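Search this site
Enter keywords
Search

About Us

Posted 10/8/24 by the Bedumex office

Hello, and welcome to Bedumex! If you've landed on this page you are probably wondering who we are, or else you were looking for the class schedule and clicked one tab too far (it's the next one over, and it happens to all of us). Either way, pull up a chair, because we do like telling this story. 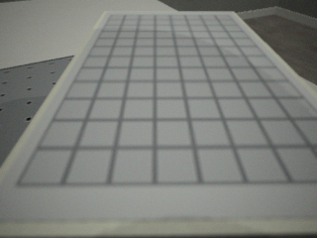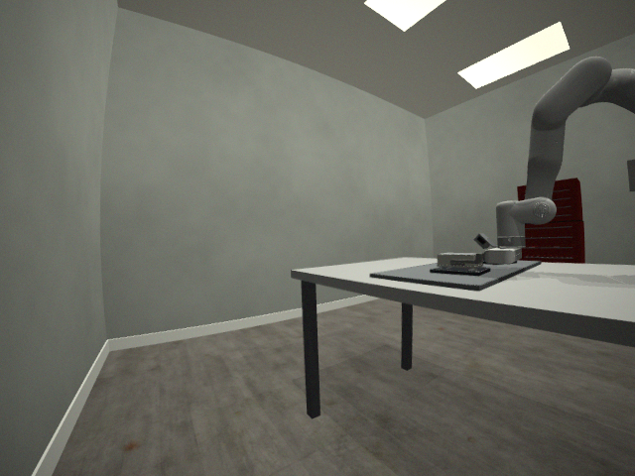
We are a sewing and quilting school in Ellton, and we've been teaching folks to cut, piece, press and stitch for 30 years now. We started out one cold February above the old shoe repair shop on Gilbert Street, with two borrowed sewing machines and one ironing board that had to be held up at the far end by whoever wasn't sewing. The stairs were steep and the heat came and went, but people kept climbing up to see us, and by the second winter we had a waiting list taped to the door.

These days you'll find us at 2702 Gilbert Street, on the ground floor at last, with parking in back and a front window that gets the morning sun. The Beginner's Quilt is still the class most people take first. It runs for ten weeks on weekday evenings, and you go home with a lap quilt that you made yourself from the first cut to the last bit of binding. Bring your own fabric if you have some you've been saving, or pick from our shelves. We also teach garment sewing, mending, curtains and cushions, and a hand-piecing group that is about half sewing and half talking, which suits everyone in it just fine.

A few years back we joined up with Flukia, the little pattern company down the road, and their patterns are now used in most of our classes. They're printed large, they're written in plain words, and the folks who draw them are close enough that when a student finds a mistake in step four we can just walk over and tell them. There are 594 patterns in the lending drawer, and you may borrow any of them for as long as you're enrolled.

You don't need to own a machine to start with us, and you certainly don't need to be "good with your hands," whatever that means. Plenty of our students had never threaded a needle before they came in. We go slowly, we rip out seams without making a fuss over it, and the coffee is on from the time we open.

New classes are listed on the schedule page. If none of the times work for you, stop in and tell us which ones would, and we'll see what we can do for the next term.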